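The Allosholm Box

I should say at the start that I never wanted a server. I wanted a quiet life and a laptop with a working letter E. But when my uncle Khamphan died he left me the thing in his back bedroom, along with 37 jars of pickled limes and a note that said "Keep her going, please. Don't let your cousin near her."

Her! It was a great steel lump the size of a suitcase and it sounded like a hairdryer in a biscuit tin. He'd called it Allosholm, after the island where he'd spent his one proper holiday, and on it he kept everything. The bus timetables he'd typed out by hand. Recordings of the rain. Every letter he'd ever sent to the council, 862 of them, numbered and filed by grievance (dog mess had its own folder, and so did "Dog mess, replies to").

So I carried it home in the back of a taxi with a blanket round it, and for the whole of November it hummed away under my stairs and I got rather fond of it. I'd come in from work and say hello. Then one evening I came in and said hello and got silence.

I rang Binta Akinola, as I do when anything breaks, including boyfriends. She used to mend these things for a living up at Daltelari, before they moved the whole business to a shed by the motorway, and she still has the screwdrivers. She turned up with a torch, a bag of chips and a tube of something grey.

"When did anyone last clean this?" she said, with her head inside it.

"It's a computer," I said. "You clean them?"

She gave me a look. I put the kettle on.

We cleared the kitchen table and had the lid off by eight. I'd never seen inside one before and I'd expected, I don't know, more wires. It was mostly a big green board, laid out like a town from an aeroplane, with long straight streets where the memory goes. Binta took each stick of memory out and laid it on a tea towel in the order it came, and wrote the order on the back of the chip paper. Then she undid the heatsink, which didn't want to let go, and went quiet and twisted it a tiny bit at a time until it gave.

"There she is," she said. 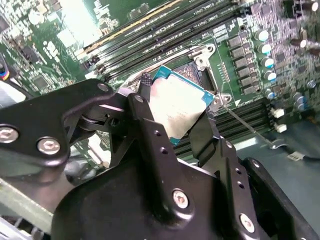
The paste was the trouble, or some of it. It's meant to be a thin smooth layer to carry the heat away, and Khamphan's had gone to something like the stuff you scrape off old windows. Binta wiped the metal with a coffee filter and a drop of alcohol — small circles, then another filter, then another — and all the while she wouldn't let me breathe anywhere near the socket. The pins in there are as fine as eyelashes. Bend one, she said, and I could plant geraniums in the rest.

I asked if I could be the one to put it back. I don't know why. I think I wanted to have done one thing for the old man besides eat his limes.

"Corner to the little triangle," she said. "Don't push. You lower it and let go, and if it's right it'll just sit."

My hands were not good. I held my breath, lined up the corner, lost my nerve, lined it up again and let go, and it sat. Then came the lever, which nobody had warned me about. It creaks! It creaks like you're breaking the whole thing in half, and I yelped, and Binta laughed so much she had to go and stand in the hall.

A blob of new paste, the heatsink back on, the memory from the tea towel in its proper order. She pressed the button at ten to eleven.

Nothing, for a bit. Then the fans came up like a jet, and dropped, and settled into the old hum, only lower than I'd ever heard it. We sat on the floor and watched the text go up the screen. It found its disks. It checked the date and got it wrong by 2 years. And at the very bottom, in green, there was a line I'd never seen before, because I'd never once turned it off and on again.

Good evening Khamphan. It is raining on Allosholm.

Binta reached over and took a chip, stone cold by then, and ate it.

"Is it?" she said.

I got my phone out and looked it up.

Comments (3)

limepickle90
Crying at the bus timetables. My dad did exactly this with tide tables, we've still got them on floppies. More please!

Orla's Mum
Was it raining though?? You can't leave us there.

fenland_ted
Lovely. The lever noise is spot on, I've fitted dozens and I still shut my eyes. One small grumble, you never said what happened to the cousin.

Recent stories
The Allosholm Box (06/12/2024)
A Week at Brumarar
Ninety Steps to the Launderette
My Neighbour's Other Piano
What We Did with the Marrow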